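Nindby publishes results of consumer survey on home skincare and launches free guidance service

2021-03-10

For immediate release

Nindby, the independent skincare information service, has today published the results of its first survey into the use of home-made preparations on the face and hands. The survey drew 3,755 completed replies from adults who had made at least one skincare product in their own kitchen during the previous year. The findings are released together with a free guidance service, Trolora, which is open to the public from today.

Interest in home-made face masks, scrubs and oils has grown steadily, and many people now find their recipes through social media and recipe pages. Nindby commissioned the survey in November in order to learn which ingredients are in common use, how they are stored, and where people turn when a mixture does not agree with their skin. Fieldwork and analysis were carried out by Savchuk, a research agency which has no commercial interest in skincare products.

Oats, honey and plain yoghurt were the ingredients named most often, followed by coconut oil and lemon juice. The majority of respondents reported that they were content with what they had made. A smaller group described stinging, redness or dry patches, and lemon juice was the ingredient most frequently mentioned in those replies. Nindby wishes to make clear that these are personal accounts and have not been medically assessed.

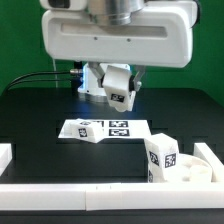 Storage and shelf life

The survey asked in some detail about storage. Many respondents kept a mixture for more than a week, and a considerable number kept it in the bathroom, where warmth and damp encourage mould and bacteria. Few wrote the date on the jar. Preparations which contain water, milk, fruit or plant infusions spoil quickly unless they include a suitable preservative, and spoilage cannot always be seen or smelled.

Nindby's advice is that any mixture containing fresh food should be made in a small quantity, used the same day and then thrown away. Dry ingredients such as ground oats may be stored in a clean, sealed jar and mixed with water when needed. Oils should be kept away from light and heat, and discarded once they smell stale.

The full survey report contains 274 of the recipes submitted by respondents, each with a short note on its ingredients. Inclusion in the report does not amount to a recommendation. Where a recipe contains an ingredient that Nindby advises against using on the face, such as undiluted essential oil, baking soda or neat lemon juice, the note says so plainly and suggests a milder alternative where one exists.

About the Trolora service

Trolora is a searchable collection of plain-language guidance on everyday ingredients. It opens with 247 entries, covering foods, plant oils, clays, salts and flower waters. Every entry follows the same order: what the ingredient is, how it is commonly used, what is known about its effect on the skin, and who should avoid it. Where the evidence is weak or missing, the entry states this.

Visitors may search by ingredient or by skin type. There is no charge, no registration is required, and the pages carry no advertising. Entries will be reviewed once a year, or sooner if new safety information is published. Readers who believe that an entry is wrong or out of date may write to Nindby through the form at the foot of each page.

A printed summary, entitled Kitchen to Skin, is also available. An initial run of 900 copies has been produced for libraries, pharmacies and community groups, and may be ordered without charge while stocks last. A large-print edition will follow.
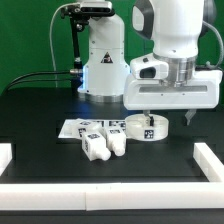 General advice for the public

Nindby asks anyone who makes skincare products at home to observe the following points.

Try a small amount on the inside of the forearm and wait a full day before using it on the face.

Wash hands, bowls and spoons thoroughly before starting.

Do not apply any home-made mixture to broken, sunburnt or infected skin.

Keep all mixtures well away from the eyes.

Anyone with a nut, milk, egg or plant allergy should read the whole recipe first and avoid the ingredient concerned.

Do not rely on home-made products for protection from the sun.

A mixture that stings should be rinsed off at once with plenty of cool water. If redness or swelling continues, a pharmacist or doctor should be consulted. Difficulty in breathing, or swelling of the lips or tongue, requires emergency help. People who are already using a prescribed cream should not stop or replace it without medical advice – this applies equally to treatments for acne, eczema and rosacea.

Next stage of the work

A second survey is planned and will deal with home-made hair and scalp treatments.

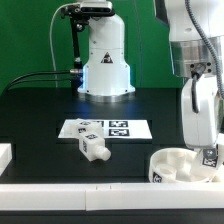
Questions on colouring the hair with henna and other plant dyes will be included, as will a section on treatments used for children. Savchuk will again be responsible for fieldwork, and the questions will be published before the survey opens.

The printing and distribution of Kitchen to Skin has been supported by a grant from Stimard. Stimard had no part in the design of the survey or in the writing of the guidance – all editorial decisions rest with Nindby.

Notes to editors

Nindby provides free information on skincare to the general public. It does not make, sell or endorse any product.

The survey was completed online. Respondents chose to take part, and the results should not be read as representing the adult population as a whole.

The full report and the survey questions are available on request from the Nindby press office. Extracts of up to one page may be reproduced without permission, provided that Nindby is named as the source.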